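# About Pundero

Pundero is a health news desk. We read medical and public health studies, work out what they found, and write them up for small newspapers, radio stations and community websites that can't afford a health reporter. At last count 273 of them take our copy. Some run it word for word. Some cut it to four lines and put it under the bowling scores, and we've made our peace with that.

We cover infectious disease, vaccines, food safety, hospital policy, air and water, and whatever your aunt has been forwarding. We don't cover celebrity diets, unless one has put people in the emergency room, in which case we cover the emergency room.

## How it started

Ngan-ling Tam and Ka-ming Tang were working on the night desk of a regional daily when a wire story came through saying that a common cold remedy doubled the risk of fainting. It went on page three. The next morning Ngan-ling read the study itself on the bus and found that the risk had gone from one very small number to a slightly larger very small number, in a group of men over 80 who were also taking four other things. She brought it up at the afternoon meeting. The editor asked if she would like to write a correction or a follow-up, and she said she would like to write the first story again, properly, and was told there was no slot for that.

So she wrote it at home and sent it to the paper in her parents' town, which did have a slot. They asked if she had any more. Ka-ming had kept a folder of stories that had annoyed him over the years, and it was a thick folder.

The name was meant to be temporary. Ka-ming typed it into a registration form in March while waiting for someone to come up with a better one, and the form turned out to have been the last page. We've been asked if it means anything in Spanish, Italian and Esperanto. It doesn't, as far as we know, though we'd be glad to hear otherwise provided it's polite.

## What we do all day

Most of it is reading. A study comes in, usually with a press release attached, and we put the press release in a drawer until the end. The reporter on the story reads the full paper, including the tables at the back where the interesting numbers go to retire. Then she or he calls one of the authors and one person in the same field who had nothing to do with it. The second call is often the better one. People are wonderfully frank about work they didn't do.

A second reporter then checks every figure against the source, without looking at the first reporter's notes. If the two of them disagree, they have to sit in the small room until they don't. The small room has one chair and a radiator that can't be turned down, so this tends to move along.

Stories are sent out at 5 a.m. and again in the early afternoon. Nothing we file runs past 1000 words. Ka-ming would like that limit raised and has been told no at every staff meeting since there were staff meetings.
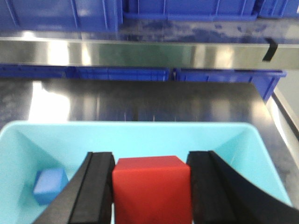 *Red cube, black gripper.*

## House rules

We keep a style guide, which runs longer than it should. These are the parts that readers ask about.

- **No "doubles the risk" without the risk.** If something goes from one in a million to two in a million, we say so, and let you get on with your lunch.
- **Mice are mice.** If the study was done in mice, the word "mice" is in the first sentence. Clients may not move it to the ninth. One did, and we had a talk.
- **"Experts say" is banned.** One expert said it, and she has a name and an employer and sometimes a consulting contract, all of which go in.
- **"Breakthrough"** has been used once in our copy, in a story about a burst pipe at a clinic.
- **Antibodies, cases, infections and illnesses** are four different things. We'll spend a sentence explaining which one was counted, even when the sentence is dull.
- **Surveys get their question printed.** If people were asked whether they "ever feel tired," you deserve to know that before you read that most of the nation is exhausted.

## When we get it wrong

We do. Every correction we've issued is in a public list called Rollura, which you can search by topic or, if you're feeling unkind, by reporter. There are 82 entries. They range from a misspelled hospital to a decimal point in a story on infant fever medicine, which Pundero caught after it had gone out and before most of the papers went to press. We called every client by phone that night. The two we couldn't reach had already spiked the story for space, and we have never been so happy to be cut.

Corrections go to the same clients, at the same hour, with the same prominence as the original. What they do with it afterward is up to them, though it's in the contract and Tin-yau Su reads the contract aloud to people if he has to.

## Who we are

**Ngan-ling Tam**, editor. Decides what we cover and, more often, what we don't. Reads the methods section first and has opinions about people who skip it.

**Ka-ming Tang**, deputy editor. Covers infectious disease and vaccines. He has been through enough flu seasons to know that each of them is described in October as unusual.

**So-ying Lo**, data reporter. Trained as a statistician and came to us from a county health department, where she produced a weekly bulletin that she believes had four readers. Her charts start at zero.

**So-ying Su**, reporter. Covers hospitals, drug prices and food recalls. Yes, we have a pair of So-yings. Mail addressed to "So-ying" goes to whichever one is standing closer to the door, so please use a last name, above all if it's about money.

**Tin-yau Su**, client desk and contracts. Not related to So-ying Su, and tired of being asked. If your paper's feed stops working at ten minutes to deadline, his is the voice you'll hear, and it will be calmer than yours.

## Who pays for this

Clients do, on a sliding scale set by circulation. The smallest pay less than they spend on coffee filters, and the biggest pay enough to keep the lights on. That comes to most of our budget. The rest is from Rusier, our training course, in which we teach reporters at other outlets to read a study without being frightened of it or, worse, impressed by it. It runs over two evenings and involves some arithmetic. There are snacks.

We don't take money from drug makers, device makers, hospital chains, insurers or anyone who sells supplements. A supplement company did once send us a gift basket. Everything in it was a supplement. It went back.

We don't run sponsored stories, and we don't let anybody outside the desk read a story before it goes out, including the scientists in it. We'll read them back their own quotes over the phone. Several have asked to sound smarter, and we tell them what we tell everyone, that they may say a new thing and we'll write that down.

## Working with us

If you run a newspaper, a station or a site and would like our copy, write to the client desk with your circulation and the name of whoever lays out your pages. We'll send a trial month. You can cancel by replying "no thanks," and you won't get a survey about why.

If you're a scientist with a paper coming out, send the paper. The whole paper, please, with the supplement, and a phone number that you answer.

If you're a reader and something we wrote looks off, tell us which story and which line. So-ying Lo goes through that mailbox each morning with her first cup of tea and replies to all of it, including the gentleman who writes in about magnets.

We're not hiring at the moment. When we are, the listing goes up on this page with the salary in it.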